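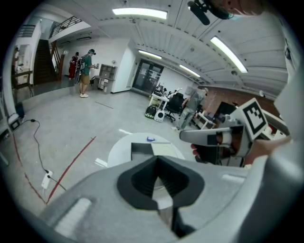

Hall Host at Gautier Hall (full time)

Zudivska is looking for a second person to look after Gautier Hall, our large workroom with the stairs and the upper landing. The first person is Keisha Lindgren, and she has done it alone until now. She will be your closest colleague and she has helped to write this advertisement.

Start: August, or a little later if your notice period is long
Hours: full time, in early and late shifts
Place: Gautier Hall, ground level and upper level
Pay: 3,000 euros gross per month
Contract: permanent, after a trial period of four months
Language of work: English, any other language is welcome

The hall

If you have been to visit us, you will remember the ceiling first. It is white, with long parallel ribs, and the long lights run towards the rear wall. The room is wide and it is bright in all seasons. On one side a staircase with dark steps goes up to the landing, where there is a dark metal railing. The hall measures 482 square metres without the landing, and all of this is the responsibility of the two hall hosts.

It is one open room. What happens in one corner is heard in the other corner, and a bag which is left by the foot of the stairs is in everybody's way. People stand there to talk, they stop to look at their phones, they wait for a colleague. We don't wish to forbid this. But we need a person who sees when the way is getting narrow and who can say it in a friendly manner.

The offices of Zudivska are next door, and we share the kitchen with them. The kitchen is small, please be prepared for this.

What you will do

Open the hall at 7.30 in the morning, or close it in the evening, depending on your shift. To open means: lights on, alarm off, one walk through the whole room and one walk along the landing. To close means the same in the other direction, and it takes longer, as there are always some people who need five more minutes.

Welcome the visitors. Most of them come for the first time and they don't know if they should go up the stairs or stay down. You give them a badge, you show them the toilets, the coats and the emergency exits, and you bring them to the person they have come to see.

Keep the floor plan. We have a plan of the hall which says who works in which part of it and until when. It is kept in a system with the name Tistus. Tistus is not beautiful but it is reliable, and you will learn it in one afternoon. When two teams want the same part of the floor at the same time, you are the one who finds the solution with them.

Look after the stairs and the landing. The steps must be free and clean at all times. Nothing may be hung on the railing or leaned against it, also no jackets. The landing may be used for short meetings, it may not be used for storage. Keisha asks me to write this sentence twice, but once is sufficient.

Report what is broken. A lamp which flickers, a loose strip on a step, a door which closes too slowly. You write it in the book and you call the firm. You do not climb on a ladder to repair the lights yourself, this is done by an electrician.

Order the small supplies: badges, tape for the floor, cleaning cloths, batteries, coffee. There is a monthly budget, and Perrine Lemaire in accounts will explain to you how the receipts must be handed in.

Prepare the Korero evenings. Korero is our series of public talks, held in the hall in the months from autumn to spring. Chairs are brought down, the sound is tested, the guests are welcomed at the door, and at the end everything goes back. For these evenings both hall hosts work together, and the late hours are given back to you as free time in the same month.

What you will not do

The daily cleaning is done by a cleaning firm. You let them in and you speak with them when something was forgotten, but you don't clean the hall yourself, except for the spilled coffee.

You are also not the assistant of the teams who work here. They may ask you for a table, a key, an extension cable or a quieter place. They may not ask you to book their train tickets. It has happened, and Keisha has become very good at saying no -- you may learn it from her.

Who we are looking for

A person who likes to be on their feet. You will walk a lot, and the stairs are a part of every round you make. If stairs are difficult for you, please write to us anyway: the rounds can be divided between the two hosts, and we would prefer to talk about it before you decide not to apply.

A person who can speak with everyone in the same tone. In one morning you can meet a delivery driver, a professor, somebody with a backpack who has come through the wrong door, and a school class.

A person who writes things down. The late host and the early host often don't meet each other, and then the book is all they have. Short sentences are enough, perfect English is not required. Mine isn't perfect either.

Experience in a reception, a theatre, a library, a sports hall, a hotel or a school is useful. A diploma is not necessary. A first aid certificate is necessary, but if you don't have one we will pay the course and you do it during working hours.

It is also good to know that the artificial light in the hall is on the whole day. Most of us do not notice it after a week. One former colleague had headaches from it and changed to the offices, so we mention it here.

What we offer

The pay as written above, with a yearly increase.
Paid holiday of five weeks, and the hall is closed between Christmas and New Year in addition.
A contribution to your public transport ticket or the repair of your bicycle.
Good shoes. We mean this seriously: each hall host receives a sum for shoes each year, and you choose them yourself.
A real introduction. In the first two weeks you are never alone in the hall. You follow Keisha on her rounds, first on the early shift and then on the late shift, and after this she follows you.

The shifts

Early shift: from 7.15 until 15.45, with half an hour of break.
Late shift: from 12.00 until 20.30, with half an hour of break.

You change every week. The plan is made for two months in advance, and if you need to exchange a shift you arrange it directly with Keisha and put it in Tistus. In the hours in the middle of the day you are both present, and this is the time for deliveries, repairs and the larger changes on the floor.

How to apply

Please send us a letter of one page at most and a list of your earlier jobs. A photo is not needed and your date of birth is not needed. In the letter, please answer this: a group of visitors has arrived an hour too early, their host does not pick up the telephone, and the floor is full. What do you do with them? There is no correct answer which we keep in a drawer. We like to see how you think.

The letters are read by Rosine Joly, who is responsible for the building, and by Uzma Ghumman from personnel. You will receive an answer in every case, also when the answer is no.

The conversation is held in the hall. Rosine and Uzma speak with you for three quarters of an hour, then you make one round with Keisha during the normal work of the day, up the stairs, along the landing and down again. You may ask her whatever you like, Rosine and Uzma will not be with you. If you have to travel far, we pay the ticket.

Questions before you apply

For questions about the work itself, ask for Keisha Lindgren at the entrance of the hall. The best time is after 14.00, when the deliveries are done.

For questions about the contract, the pay or a work permit, please ask for Uzma Ghumman at the Zudivska office.

If you would like to see the hall before you write to us, this is possible. Come to the entrance, say that you come for the position of hall host, and somebody will walk with you. Please leave large bags in the cloakroom.

Capucine Riviere
for Zudivska, Gautier Hall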